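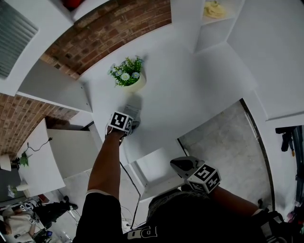
Photo: Minoru Hamada

October 26, 2018

Last week I visited the open day of the Inthorpe food storage cellar. I read about preparedness for many years, but before this I had never seen a big pantry which other people really eat from. My own is one closet and the space under the bed.

The cellar belongs to a group of families who buy together. The entrance was free, only the soup was paid. You go down 29 steps, and the temperature changes already at the middle. Euan Gourlay, who keeps the stock book, took us through in small groups. My group had seven people, and we had to leave our bags upstairs because the corridor is narrow.

The first room is for grain and beans. They have 300 buckets when everything is full, and on the day of my visit the book said 295. The missing ones had gone to a family whose father lost his job in January and was still out of work through spring. I liked that this was told in a plain way. When we speak about crisis we often think of storms and war, but for most households it is a salary that stops.

The second room was more interesting for me, as it was all substitutes. There was barley coffee, dried egg, and a flour mixed from oats and chestnut which they bake when wheat is expensive. We could taste the barley coffee. It is bitter at the beginning and then a little sweet. I would drink it with milk. The chestnut bread I did not like so much, it falls apart when you put butter.

I asked Mr. Gourlay how they rotate the food. He answered that each family must take home the oldest bucket first, also when they do not like what is inside. Some members complained in the first year. Now they cook the lentils and exchange recipes.

In the courtyard there were a few sellers. Skosico showed hand mills, which were heavy and well made but over my budget. At the Nnaji table I bought two lids for buckets, the type that screws. The seller from Grandus explained water filters for a long time, and I did not understand everything, so I took the paper with me to read at home.

One thing I missed was information about cooking without electricity. A full cellar of dry beans needs many hours of fire. Somebody in my group asked this too, and the answer was that each family solves it alone. I think it should be planned together, the same as the food.

If you go next year, bring a sweater and small money for the soup. The parking is behind the church, and the sign is easy to miss when you come from the north.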